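Home News Features Reviews Archive Subscribe

Still Slower Than a Teenager

Ask Joscha Böttcher when a machine will empty his dishwasher and he gives the same answer he gave three years ago. Not this year. He runs the test room at Pisteck, a small firm that tries out robot arms for companies thinking of buying them, and he has seen a lot of dishes handled badly.

The easy part is done. An arm bolted to a table can pick up a cup it has met before, in good light, and put it down somewhere else. Do that 900 times in a row and the success rate looks very good on a slide. Then someone brings in a cup from home with a thicker handle, and the arm closes on air.

"People see one clean grasp and think the rest is just more of the same," Böttcher says. "The rest is the whole job."

Chores are hard because they are all exceptions. A plate can be stuck to another plate. A glass may be on its side. Cloth moves when you touch it. A person deals with these things without slowing down, and could not tell you afterward how it was done.

On the shop floor the picture is better, but only where the floor has been arranged to suit the machine. Van Acker, which packs kitchenware for mail order, put two arms on a line in May. They place boxed goods into cartons and they do it well. Loose goods still go to people. Dirk Mühlbauer, who manages the line, says the arms handle around 30 percent of what comes through. He had hoped for more, and he is keeping them anyway.

"They don't get tired at four in the afternoon," he says. "They do get confused at nine in the morning, and then I have to walk over."

Walking over is a cost that rarely shows up in the sales talk. At Nerkport, a laundry service that tried a folding system from Turkus, one worker ended up standing next to the machine for most of a shift, straightening towels before they went in. The trial was stopped after 20 days.

Tabletop work with two arms is where much of the effort is going now. One hand can hold while the other moves, and a mug rack or a dish rack makes a fair test, as a peg or a wire slot leaves little room for error.

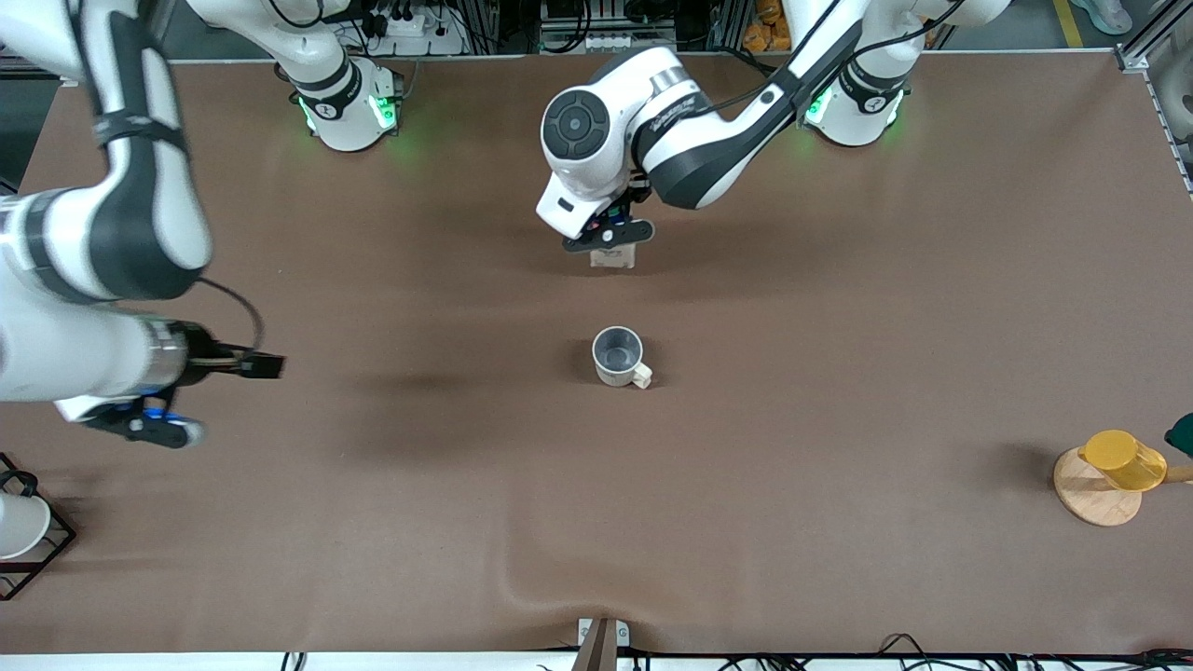

A two-armed robot at work over a table with a mug, a round wooden stand and a wire rack.

Böttcher thinks the first useful home machine will do one chore in one spot, probably next to the sink, and will cost more than most families want to spend. He would not put a date on it. Mühlbauer is less patient. He has asked for a third arm – for the loose goods this time – and expects to spend the first month walking over.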